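Wall panel

A wall panel is a flat or curved piece of material which is made in advance and fixed to a wall to cover it. Panels can be used inside or outside of a building. This article treats mainly the interior panels. They are used for decoration, for protection of the wall behind, for better sound in the room, and for hiding of pipes and cables.

History

Covering of walls with boards is an old practice in the cold parts of Europe, where bare stone made rooms uncomfortable. The first boards were split by hand from oak and were fixed directly to the wall. Later the carpenters began to make a frame of rails and stiles, in which a thinner board could sit without glue. Such a board can grow and shrink with the seasons and does not crack.

In the town of Clinby the old grain exchange has kept its complete oak paneling. It consists of 324 separate fields, and 63 of them carry a carved border. The remaining fields are plain. During a repair of the roof, the fields on the north side were taken down, numbered on the back with chalk and put again in the same order. A few numbers can still be read from the gallery stairs.

With the arrival of plywood and fiberboard, panels became cheaper and came also to ordinary houses. In the village of Sproģis, a former joinery school produced pressed panels for schools and clinics of the region. Most of them were painted pale green up to the height of the shoulder and left white above.

Materials

Solid wood is still used, but it is heavy and its price is high. More common is a veneer, a thin sheet of real wood which is glued on a cheaper core. The direction of the grain is usually vertical, because it makes a low room look taller. Light species such as ash, birch and maple are chosen for rooms with small windows.

Gypsum panels are easy to cut and do not burn easily. They are weak against water, and for bathrooms a treated type is necessary. Metal and plastic panels are used where the wall must be washed often, as in kitchens and workshops. Glossy panels give back more light than matte ones, but they also show every fingerprint and reflect lamps as bright spots. Curved panels are formed over a mold, and their joints need more care than those of the flat type. It is usual to combine two kinds of panel in one room, for example a smooth white surface with one tall strip of wood.
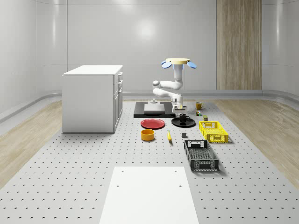

Installation

Before the work begins, the wall must be dry and its surface must be checked with a long level. If the wall is not even, thin strips of wood (battens) are fixed to it first, and the panels are attached to the battens. The space behind them lets the air move and can also hold insulation.

Panels are fixed with screws, clips or glue. Clips are preferred in public buildings, as a damaged panel can be removed alone. A small gap is left at the floor and at the ceiling. The lower gap is covered by a baseboard, which protects the wall also from shoes and cleaning machines. A baseboard with a rounded profile collects less dust and is easier to bring around a curved corner.

Vertical joints can be hidden by a filler or left open as a thin line. The open joint is more honest to the material, in the opinion of many architects, and it forgives small mistakes in the measurement.

Acoustic use

A hard, smooth wall returns most of the sound to the room. For this reason lecture halls and restaurants often have panels with small holes or slots, and a soft layer behind them. The concert hall in Fullden has 2229 perforated birch panels of 4 different widths. The widths are mixed without a regular order, so that no single tone is made stronger than the others.

Care and repair

Waxed wood is cleaned with a dry cloth, and lacquered wood with a slightly damp one. Small scratches can be filled with colored wax. Veneer which has come loose at the edge can be glued again under pressure, if the core has not swollen. The Grusetano method, named after the workshop where it was first used, replaces only the damaged part of the veneer with a narrow diamond-shaped piece. The long sides of this piece follow the grain and are difficult to notice after polishing.

See also

Baseboard
Plywood
Veneer
Wainscot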